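Home | Products | Downloads | Manuals | Support | Contact

4.3 Comparing end effectors in simulation

Before a gripper is mounted on hardware, it should be tried in the simulated workcell. The procedure below applies to Sastinum controllers with two arms configured.

1. Open the workcell and load the countertop layout.
2. Assign one end effector to each arm in the Tools panel.
3. Set the closing force to 40 for both arms.
4. Select the eggplant as the target object and the blue tray as the destination.

NOTE: The two arms need not carry the same tool. A multi-fingered hand on the left and a gripper on the right may be compared in one session.
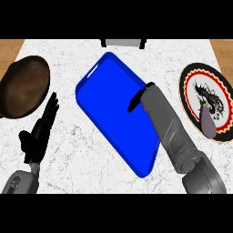 Francine Beaudoin

5. Confirm that the tray is empty and that the eggplant rests on the plate.
6. Run the task with the right arm. Save the log under the name of the tool.
7. Reset the layout and repeat with the left arm.
8. Open both logs in the Compare window and review grasp time and contact force.

CAUTION: Do not start both arms together while the gripper is over the tray. Collision checking between arms is off by default.

NOTE: Logs of over 2,000 steps are split into separate files. Error 879 means that a tool has no contact model; load the model and return to step 2.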